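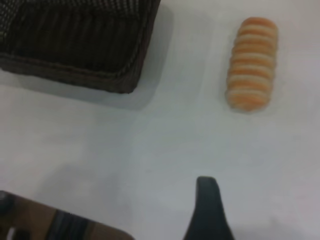
How to open a corner shop in Dusivis without going broke by winter

The Clesine expansion lets your household buy a commercial lot in Lalturley and sell things to the neighbours. The game explains this in one pop-up, which vanishes if you click anywhere. My first shop lasted six in-game days and ended with my sim-person eating the stock. My fourth one makes money, so I feel qualified.

You'll need the base game, Clesine and a household with at least 2,000 coins in the bank. Technically you can start with less. You can also technically swim to the lighthouse.

Step 1. Pick the cheap lot

There are three empty shops in Lalturley. The one on the harbour looks lovely and charges rent to match. Take the one behind the bus depot. Foot traffic depends on how many townies walk past on their daily routes, and every one of them seems to catch a bus, including the ones who own cars.

Before you buy, switch to the map and turn on the Routes layer. If the street is orange or red, you're fine. If it's blue, you'll be selling candles to a seagull.

Step 2. Register the business

Go to the town hall, click the front desk and choose Trading Licence. It costs 417 coins and the clerk, Costigan, will only process it before noon. If you get there at 12:01 he'll tell you to come back tomorrow with what I can only call animation-budget levels of satisfaction.

Save before you talk to him. There's an old bug where the money leaves your account and the licence goes to whichever household member is closest to the door. I have a toddler who is fully licensed to trade.

Step 3. Choose one kind of stock

Each item you sell belongs to a category, and customers decide whether to come in based on your best category only. A shop with a bit of everything rates badly at everything. Pick one of these to begin with:

Preserves: slow to make, never spoil, decent profit.
Baked goods: quick to make, gone by evening, and so is your sleep bar.
Second-hand: no skill needed, but you have to rummage at the tip and your hygiene drops like a stone.

I'd go with preserves. Make two full shelves at home before opening day, because an empty shelf takes a bite out of your reputation every hour it stays empty.

Step 4. Set your prices

Open the till and you'll see a slider marked from Charity to Daylight Robbery. Leave it one notch above the middle for the first week. Once your reputation reaches 49 you can push it up another notch and the regulars will grumble but pay. Go any higher and they start leaving notes.

Watch the little faces over people's heads when they read a price tag. A yellow face is still deciding, so send your shopkeeper over to chat. A purple face has decided, and chatting will only get you a lecture. 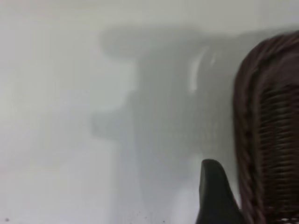
Tamsin Ormsby reckons I've got the slider wrong: start it at Charity for the first two days, take the loss, and your reputation climbs fast enough to skip the whole grumbling stage. I tried it on a fresh save and she's right, provided you have the cash to cover it. I did not, and had to sell the bath.

Step 5. Hire someone, eventually

Don't hire in the first week. Wages come out at midnight whether or not the employee turned up, and the early applicants have the work ethic of a garden gnome. Wait until the shop has a profitable week behind it, then check the noticeboard outside the depot.

Look for the Tidy trait. Charming sounds better, but Charming employees follow customers home.

Step 6. Close the shop

Click the door sign and choose Closed, then wait for everyone to leave before you send your own person home. Skip the waiting and the last customer gets locked in overnight. They come out in the morning starving, and they do review you.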